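**From:** Meirion Samuel
**To:** Stumgate fit-out list
**Date:** Friday, September 8, 2023
**Subject:** Re: [stumgate-fitout] Desk order, small rooms – cutouts and drawer clearance

Replying inline to the questions from the Georgiou office, then some notes on the tops themselves.

> We have the Onditz quote for the straight tops and the Pisholm quote for the shaped ones. Before we sign off, can someone confirm (a) whether the shaped top is worth the extra in the small rooms, (b) whether the drawer unit goes on the left or the right, and (c) what finish was settled on? The August minutes say "white" and nothing else.
>
> Also, the Pisholm drawing gives the foot bar as 748 mm. Our floor boxes start 369 mm out from the wall. Is there a conflict?

(a) Yes, in the small rooms only. The straight top from Onditz is $59 cheaper per desk, and in the two larger rooms I would take it. In the small rooms the door swing and the chair both want the same piece of floor. The shaped top gives some of it back where the top narrows, and the full depth returns toward the wall for a monitor or a lamp.

(b) Right side, with the drawer front clear of the end of the top. If the unit is pushed under the top, the upper drawer fouls the leg bracket at 232 mm of travel, well short of fully open. I measured this twice on the sample unit. Left side works mechanically, but the power outlets are on the left and the drawer would have to be moved every time someone wanted to reach them.

(c) Matte. The gloss sample threw too much glare from the ceiling lights. Please write "matte white" on the order and attach the colour code from the Pisholm sheet, as their standard white is a different one.

On the foot bar: yes, there is a conflict if the desk is set square and hard against the wall, as the bar lands on the lid of the floor box. There are two ways around it. One is to shift the desk sideways until the bar misses the box. The other is to order the shorter bar, which Pisholm lists as an option but does not recommend for the deeper top. I would shift the desk. The fixing holes in the top are pre-drilled for the standard bar and I do not want to be drilling new ones on site.

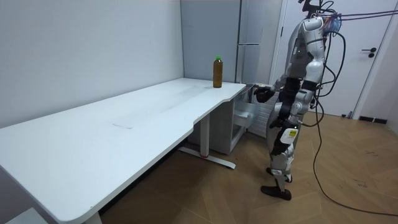
Edge detail next, as it affects the price. Pisholm cuts the curve after the top is pressed and then bands it by hand, so a tight radius costs more and is the first place the banding lifts. The wavy cutout near the right end of this white top, where it narrows and then widens again toward the back wall, is the shape I have in mind for the small rooms. Ask them to quote that profile with the gentlest radius they can manage. Matte white does mark, too: there is a faint light-grey scuff across the middle of the desktop. I would order one spare top with the batch and a box of felt pads for anything with a hard base.

Legs are to be grey metal, flat foot bar, levelling feet included. The Onditz quote leaves the levelling feet out, so check that line before comparing totals. The floor in the small rooms is not level and we will need them.

Still open:

- cable tray under the top, or clips only
- soft-close runners on the drawer unit
- delivery to the loading dock or to the rooms

My preference is clips only. The tray takes up knee room and collects dust. I have no view on the runners. For delivery, please get both prices.

Meirion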